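Startseite | Orte | Gesteine | Handwerk | Register A–Z

Diese Seite verwendet Cookies. Mit der weiteren Nutzung erklären Sie sich damit einverstanden.

Stovsteader Marmor

Der Stovsteader Marmor ist ein dunkler, geaderter Naturstein, welcher in der Umgebung der Ortschaft Stovstead (2.066 Einwohner) gebrochen wurde. Im Handel führte man ihn auch unter dem Namen Rudd, nach dem Bach, der unterhalb des älteren Bruches verläuft. Verwendet wurde der Stein vor allem für Fensterbänke, Waschtische und Arbeitsplatten, in geringerem Umfang auch für Grabmäler.

Entstehung und Eigenschaften

Marmor entsteht durch Umwandlung von Kalkstein unter Druck und erhöhter Temperatur. Dabei kristallisiert der Calcit neu, und die ursprünglichen Fossilien gehen meistens verloren. Die graue bis bräunliche Grundfarbe des Stovsteader Steines wird auf organische Beimengungen zurückgeführt, die hellen Adern bestehen aus später eingewandertem Calcit. Gegen Säuren ist der Stein empfindlich, wie jeder Marmor; Zitronensaft und Essig hinterlassen auf polierten Flächen matte Stellen.

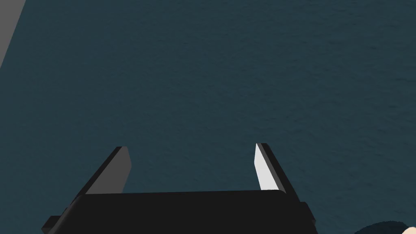

Die Härte liegt auf der Skala nach Mohs bei drei, und somit lässt der Stein sich mit Stahlwerkzeug gut bearbeiten. Für Treppenstufen wurde er deshalb nur selten empfohlen. Im Außenbereich verliert die Politur nach wenigen Wintern ihren Glanz.

Abbau

Es bestanden 2 Brüche, der obere und der untere. Der untere ist der ältere. Die Blöcke wurden zuerst mit Keilen gelöst, später mit der Seilsäge, und auf einer Rampe von 71 Metern Länge zum Verladeplatz herabgelassen. In den besten Jahren betrug die Förderung etwa 1.760 Tonnen. Das Schneiden und Polieren übernahm die Firma Uralov, deren Werkhalle am Ortsrand erhalten ist. Der Abbau endete, als die großen rissfreien Blöcke erschöpft waren und der Transport der kleineren sich nicht mehr lohnte.

Verarbeitung zu Arbeitsplatten

Die Rohblöcke werden in Tafeln gesägt, mit immer feinerem Korn geschliffen und zuletzt poliert. Offene Adern füllt man mit Harz. Umstritten ist in der Literatur, ob die Platten von Stovstead vor der Auslieferung auch gewachst wurden. In den Lieferbüchern von Uralov wird Wachs zwar mehrmals aufgeführt, jedoch ohne Angabe des Zweckes.

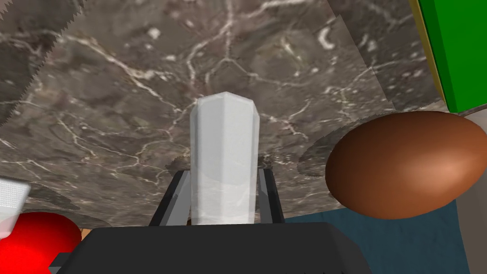 Nach Mervyn Bloxham sei das Wachs allein für die Grabmäler bestimmt gewesen, auf Küchenplatten hätte es sich schon beim ersten heißen Topf gelöst. Er verweist außerdem darauf, dass die Posten regelmäßig im Herbst gebucht worden seien, also zu der Zeit, in welcher die Grabsteine bestellt wurden.

Verwechslung

Unter der Bezeichnung Pakik wird ein ähnlich gefärbter Stein gehandelt, der geologisch ein dichter, polierfähiger Kalkstein ist und kein Marmor im engeren Sinne. Er unterscheidet sich am frischen Bruch durch das feinere Korn.

Siehe auch: Calcit, Kalkstein, Seilsäge

Kontakt | Impressum | Nach oben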